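Chapter 8: Can It Do the Floors Yet?
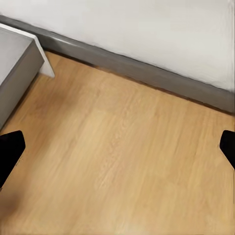
Ming-te Tsai

My mum asks me this every time I visit, usually while she's holding a broom. I've worked on household robots for years, so you'd think I'd have a good answer by now! The best I can give her is "some of them, on a good day, in a room somebody has set up nicely."

A bare stretch of wooden floor beside a white wall looks like the easiest job in the house. Then you ask a two-fingered gripper to pick up a sock from it, right in against the skirting board, and the trouble starts (ours at Orketti took 339 simulated tries before I was happy to show anyone). Fingers that are fine in mid-air have to come down flat, close to the trim, without scraping the boards or bumping the furniture.

In this chapter we'll go through 24 ordinary chores, from wiping a bench to folding a towel, and I'll tell you which ones I'd trust a machine with in my own kitchen. We'll start down low, with picking things up.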